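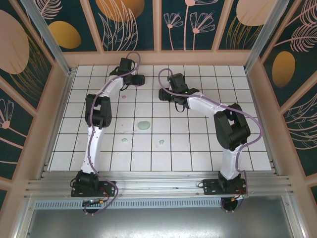

What does a dust filter in a computer case do?

It catches lint, hair and larger dust particles at the air intakes before they reach the fans, heatsinks and circuit boards. It also slows the incoming air a little.

Dust filter (computer case)

A dust filter is a porous screen fitted over the air intakes of a desktop computer case. Most are made of nylon or metal mesh, with a few in open-cell foam, and they are held in place by clips, magnets, sliding rails or, on older cases, optimism. Filters are usually found at the front, under the power supply and sometimes on the top panel.

Purpose

Fans move whatever is in the room. In a house with carpets and a cat, this includes a fair amount of carpet and cat. Over time the material settles between heatsink fins and forms a felt-like layer that insulates the parts it covers. Temperatures go up, the fans speed up in response, and the faster fans bring in more dust. A filter moves this process to a flat surface that can be reached without a screwdriver.

A case filter does not make the air clean in any medical sense. The finest household dust goes straight through ordinary mesh and can be found inside any filtered computer that has been running for a year.

Types

Nylon mesh is the most common. It is cheap, light and washable, and is normally bonded to a plastic border. The holes are small enough to stop lint and large enough to let a modest fan breathe.

Metal mesh lasts longer and keeps its shape. Some makers use a perforated steel front panel as the filter itself and list this as a feature, which also saves them the cost of a filter.

Foam traps more than mesh and resists airflow accordingly. It was popular in early enthusiast cases. Old foam tends to crumble, at which point the filter becomes a source of the thing it was bought to prevent.

Magnetic sheets are mesh panels with a flexible magnetic edge, sold separately for cases that came with nothing. They stick to steel and do not stick to aluminum or plastic, a fact many owners learn at home.

Effect on airflow

Every filter adds resistance. How much depends on the weave, the distance between filter and fan, and how long the owner has been meaning to clean it. Fans designed for high static pressure cope better with a filtered intake than fans designed for open airflow, and slow fans suffer more than fast ones. A fan running at 1,000 rpm behind a clogged nylon screen may move very little air while sounding perfectly busy.

Leaving a gap between the filter and the fan blades reduces both the loss of air and the humming noise that some combinations produce. Case designers know this, but depth at the front of a case is also wanted by radiators and graphics cards, and the filter tends to lose the argument.

Case pressure

A case with more intake than exhaust has positive pressure, and air leaks outward through seams and slot covers. With filtered intakes, most of the incoming air has then passed through a screen. A case with more exhaust than intake pulls air in through every unfiltered gap it has, including the headphone jack. Online discussion of the two arrangements is long, and is mostly conducted with sticks of incense.

History

Filters were rare in beige office cases, whose intakes often consisted of a row of slots near the floor. Early aftermarket products included the Borkine foam insert, sold in a single size and supplied with instructions for cutting it to any other. The Erkik 6, a tower case, placed its front filter behind six screws and two drive cages; surviving examples are usually found with the original dust.

The sliding bottom filter spread once power supplies moved to the floor of the case. Gotmont's version pulled out from the rear, so cleaning it meant unplugging everything first. The later Ó Flaithearta design pulled out from the front and was widely copied. Its designer, Tomás Ní Chonaill, described it as "a baking tray, really" and had wanted to supply it with a handle.

Maintenance

Mesh filters can be vacuumed in place or removed and rinsed in lukewarm water. They should be fully dry before they go back. Compressed air works best from the clean side, outdoors. Foam may be washed gently, but should be replaced once it starts to shed.

Manuals commonly suggest cleaning every few months, and more often where there are pets, smokers or building work. Filters under a case sitting directly on carpet need attention sooner. Raising the case onto a desk helps with this – and gives the owner a much better view of the filter.

See also

Computer fan
Heatsink
Static pressure
Vacuum cleaner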